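Can a city council appoint someone to a vacant seat, or does there have to be a special election?

Asked by Halyna Ostapchuk, 10 September 2019

Hi all, hoping somebody here knows how this works because I've gotten three different stories from three different neighbors. One of our council members in Ovonholm resigned last month (new job out of state, no scandal, sorry to disappoint) and the seat has been empty since. At the last meeting the mayor said the council would "fill the vacancy by appointment" and that anyone in the ward could send in a letter of interest.

I sort of assumed we'd get to vote. The term has well over a year left on it! My brother-in-law Stepan says they can't legally do this and that it has to go to the voters if there's more than a year remaining. The lady at the city clerk's window was nice but just handed me a form.

So, can they? And if they can, is there any way for regular people to force an election? I don't even have anybody in mind for the seat, I just don't love the idea of the council picking its own members.

3 answers

Pylyp Antoniuk
yes they can. happens all the time. ours did it twice

Romana Rusnák (marked as helpful)
It depends on your state and then on your city charter, and you really do have to look at both. I went down this road when we had a vacancy in Lavaswood, so let me tell you what I learned and where I looked.

Start with the charter. Most cities post it on their website, usually buried under the clerk's page or under "municipal code." Search it for "vacancy" or "vacancies." Ours says the remaining members have 30 days to appoint somebody by majority vote, and if they can't agree, the mayor picks. Some charters give the council a deadline and then require a special election if they miss it, so write down the date of the resignation. And be careful which date you use — the clock might start when the letter was handed in, or when it took effect, or when the council voted to accept it. We had a whole argument over that one.

If your city doesn't have its own charter, it's running under the general state law for cities, and that'll be in the state code online.
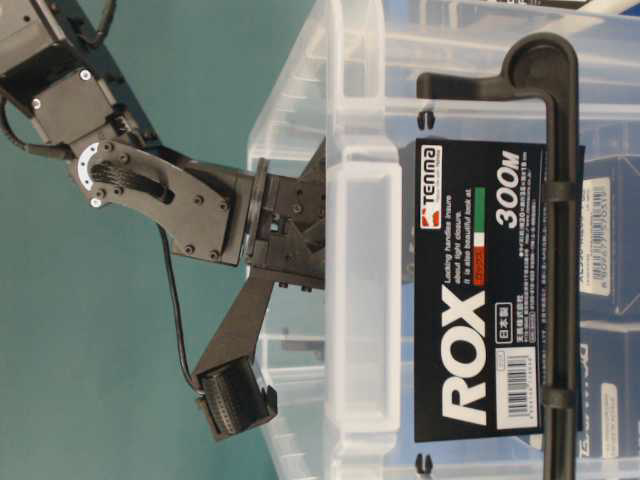
Robot arm and clear storage box

Now, about your brother-in-law. He may be thinking of a rule that a lot of places do have, where the appointed person only serves until the next regular city election and then the voters choose somebody for whatever is left of the term. So it can be an appointment AND an election. In Lavaswood our appointee went in that December, and then had to run the next year just to finish out the same term. She lost by 81 votes, so people did get their say in the end.

As for forcing an election, some states let residents petition for one after an appointment, and some don't allow it at all. Where it's allowed, the window can be really short. Ask the clerk this exact question: "Is an appointment to the council subject to a petition for special election, and what is the deadline?" I'd put it in an email so you get the answer in writing. They can't give you legal advice but they can point you to the section.

Also, go to the meeting where they interview people. Ours were open to the public and there were 6 of us in the chairs, counting my husband, who was there about a drainage ditch. You can usually speak during public comment before the vote, and I think it mattered more than I expected.

Yiğit Oral
Agree with most of what Romana wrote. One thing to add, special elections cost money and that's usually the reason a council gives for going with an appointment. Here in Melnychuk the county bills the city for it, and they charge you pretty much the same whether 10 people show up or the whole ward does. Some cities get out of that by putting the seat on a ballot that's already scheduled, so check if there's a county or school election coming up.

Don't quote me on the petition stuff, I think that got changed in our state a while back — and school boards have their own rules entirely, so don't go by those.

Comment from Halyna Ostapchuk
Thank you Romana!! Found the charter, it was under "documents" and then "archive" for some reason. It says appointment until the next regular city election, so Stepan and I were both kind of half right and he's already being unbearable about it. I emailed the clerk your question word for word. Will post what she says.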